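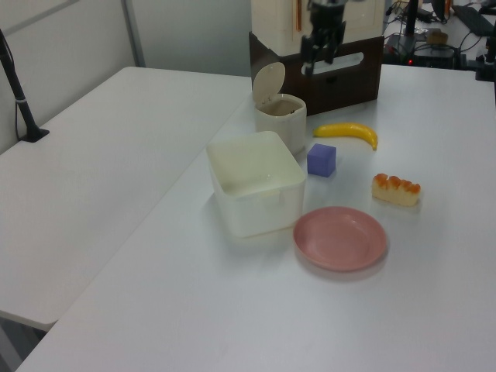

One owner wrote in to ask whether the bran goes in before the first scraps or after them, and could we please say so in larger letters. Before AND after! A good handful on the bare strainer, then scraps, then more bran. The steps below now spell it out properly.

## 3. Setting up and filling your Clondov bokashi bucket

Bokashi is a way of fermenting kitchen scraps in a closed bucket, a bit like making sauerkraut. It takes things a regular compost pile struggles with (cooked rice, cheese rinds, the end of a casserole) and it does it under your sink with the lid shut. We love it, and we think you'll be hooked by your second bucket.

### 3.1 What you need

- The Clondov bucket, 6 liters, with lid
- The strainer plate, 304 stainless steel
- The Jalali tap with its two rubber washers
- One bag of Susen bran
- The press plate
- A cup or jar for draining

If you bought the Selter twin set, you have two of everything except the press plate, which you share between buckets.

### 3.2 Fitting the tap

1. Wash the bucket, strainer and tap in warm water with a little dish soap. Rinse well and let them dry.
2. Slide one washer onto the threaded end of the tap.
3. Push the tap through the hole near the bottom of the bucket, from the outside in.
4. Reach inside, slide on the second washer, and screw on the nut by hand. Firm is enough – a wrench can crack the nut.
5. Turn the tap so the spout points straight down, and close it.
6. Pour in water to just above the tap and leave the bucket on a dry towel for 30 minutes.
7. Check the towel. If it's damp, empty the bucket, reseat the washers and test again.
8. Drain the water and wipe the inside dry.

**Note:** Nearly every leak we hear about comes from a washer that got folded over during step 4. Run a fingertip around the edge before you tighten.

### 3.3 First fill

1. Set the strainer plate on the ledge inside the bucket. The small feet point down.
2. Sprinkle a generous handful of Susen bran over the plate.
3. Chop your scraps. Pieces the size of a walnut or smaller ferment fastest, and a banana peel cut in strips disappears beautifully.
4. Add a layer of scraps as deep as your thumb is wide.
5. Sprinkle a heaped tablespoon of bran over the layer. Use double for meat, fish or cheese.
6. Push everything down with the press plate. Lean on it! You're squeezing out air, and the bran works best without any.
7. Leave the press plate in place and snap on the lid, going all the way around the rim with your palm until it clicks.

Keep the bucket indoors, out of direct sun. Under the sink is great, and so is a pantry floor or a closet that stays at room temperature.

### 3.4 Everyday filling

Open the bucket once a day at most. Many owners collect scraps in a bowl with a plate on top and add them after dinner, all in one go.

**Goes in happily:** fruit and vegetable trimmings, bread, pasta, coffee grounds, eggshells, cooked leftovers, meat and fish in small pieces, wilted flowers.

**Stays out:** soup and other liquids, large bones, paper towels in any quantity, anything with green or black mold already on it.

White fuzz on top of the layers is a good sign. It means the ferment is going well.

**Caution:** Green, blue or black mold together with a rotten smell means the batch has spoiled. Put on gloves, bag the contents for the trash, and wash the bucket thoroughly before you start over. Skip the bleach, as leftover traces can spoil your next batch.

### 3.5 Draining

1. From the end of the first week, open the tap over your jar every two or three days.
2. Let it run until it drips, then close the tap fully.
3. Mix one part liquid with 100 parts water and pour it onto the soil around your plants. Keep it off the leaves.
4. Use it the same day. It turns sour and loses its punch fast.

Any extra can go straight down the kitchen drain undiluted. Some buckets give almost nothing, especially if you eat a lot of bread, and some give a cupful at a time. Both are fine.

**Caution:** The liquid is acidic. Don't drink it, keep it away from children and pets, and rinse your hands if you spill any.

### 3.6 When the bucket is full

1. Finish with a thick layer of bran so no scraps show.
2. Snap on the lid and set the bucket aside for two weeks. Keep draining it, and leave the lid alone otherwise.
3. Dig a trench as deep as your forearm is long, tip in the contents, chop them through with a spade and cover with soil.
4. Wait two to four weeks before planting on top.

The scraps will still look like scraps when you tip them out, only paler and pickled. They should smell like vinegar or cider. The real vanishing act happens in the ground – dig a little test hole in July and you'll find dark soil and a whole crowd of worms!

No garden? See section 4 for the soil tub method, which works on a balcony.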